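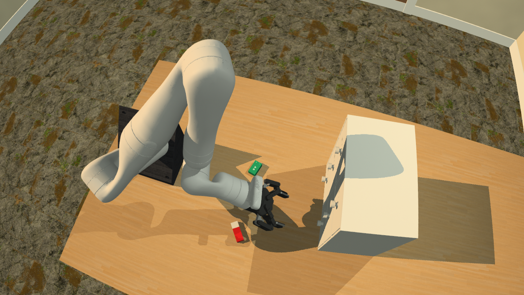 Arm over the table, with the cabinet and the blocks.

Thursday, October. Processor bench, mostly the Relby core.

Came in meaning to finish the branch logic and instead spent nearly the whole day on the load-use stall, so this is going to be a long entry about a small circuit. I'm writing it out in full because I know I'll have forgotten the reasoning by next month, and Ovidiu Tănase is going to need it when he starts on the cache.

Quick reminder of where we were. Relby is the plain five-stage pipeline: fetch, decode, execute, memory, write back. Forwarding into execute has worked for a while now. The one thing forwarding can't rescue is a load followed right away by an instruction that wants the loaded value, so decode has to hold for one cycle and send a bubble down. All ordinary textbook stuff, and it passed everything in Mornel (698 tests, all green as of this morning), so I had stopped thinking about it.

What got me looking was the sort program. It takes 1914 cycles on Relby, and when I added up by hand where the cycles ought to go I kept coming out a little under. Not by much! But it's a program I know very well, and there is no reason for it to be mysterious. I put a counter on the stall line and got 385 stall cycles for the run. Then I went through the listing from Wasalen with a pencil, marking every load with a real dependency behind it and multiplying by the trips through each loop (twice, since I lost my place the first time and had to start over with fresh coffee), and I could only justify 357.

So 28 stalls with nothing behind them. I dumped the address of the held instruction each time the line went high and compared that list with the pencil marks. Every one of the extras was an add-immediate sitting right behind a load.

After that it was pretty quick. The hazard check compares the load's destination register with both source fields of the instruction in decode. An add-immediate only has one source, though. The bits where the second source would sit are part of the constant, and if the low bits of the constant happen to match the number of the register being loaded, the comparator says yes, and we stall for a register nobody asked for. The result is still correct, so Mornel never had any reason to complain. It only checks final register and memory contents. 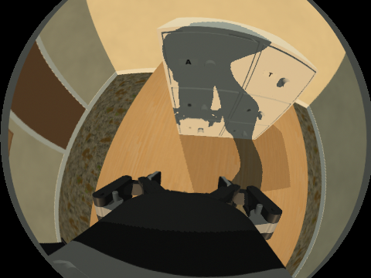

The fix is one extra signal out of the decoder, uses_src2, which is ANDed with the second comparison. I also added uses_src1, because the upper-immediate and jump instructions have the same trouble in the first field – the sort program just never put one behind a load with the wrong bits. Register zero was already handled, I checked. Two more control bits to carry around, but they're consumed in decode and never go into a pipeline register, so they cost almost nothing.

Reran the sort: 357 stalls, and the total dropped by exactly the 28 it should have. Mornel all green again. I was very pleased and told everyone at lunch, whether they wanted to hear it or not.

Ovidiu asked a good question over the sandwiches, which was whether stores need to stall at all when the loaded value is only the thing being stored. The data isn't wanted until the memory stage, so in principle you could forward it straight across from write back and skip the bubble. The address is a different matter and would still have to wait. I think he's right, and a copy loop would gain a cycle on every pass. It does mean another mux in front of the memory data input, and I'd like to see what that does to timing on the Aranda board before promising anything. Left it alone for today.

Left to do:

Add a cycle-count check to Mornel for a few short programs, so that a harmless but slow mistake shows up next time. Start with load followed by add-immediate, constant chosen to match.

Redraw the hazard unit on the big diagram. The one on the wall still shows the old comparators and has a coffee ring over the forwarding paths.

Try the store forwarding on a branch of its own. Ovidiu has offered to write the copy loop.

Branch logic, still. Flush signal is wired up but I haven't tried a taken branch right behind a stall, and I want to do that one with a waveform open and plenty of time.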